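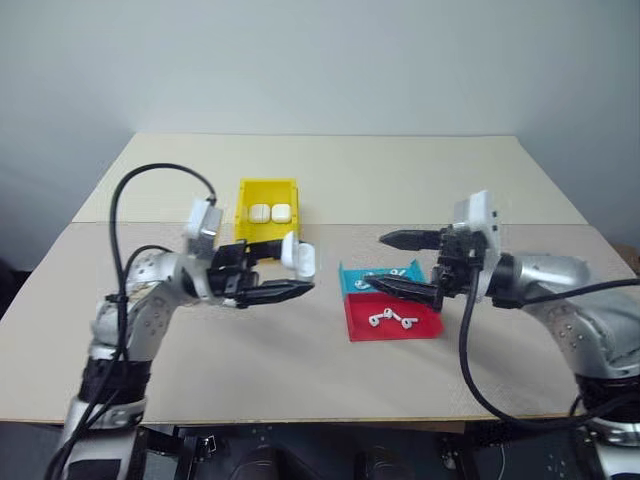 Willy De Smet asks whether anyone has managed to get a hearing aid left on the Pivutside bus back, as his mother lost hers on Thursday and the driver's desk just keeps ringing.

2018-07-21, posted by Willy De Smet

maesfan
Oh, your poor mother! Mine went missing on the 438 last April, and I got it back after 10 days. Don't bother with the phone, go to the counter at the Zedville depot and bring the paper with the serial number on it (her audiologist will print one if she's lost it). They charged me 40 for the envelope and handling, which stung a bit, but a new one costs so much more!

Dukatstead76
try the seat cracks, mine was in my coat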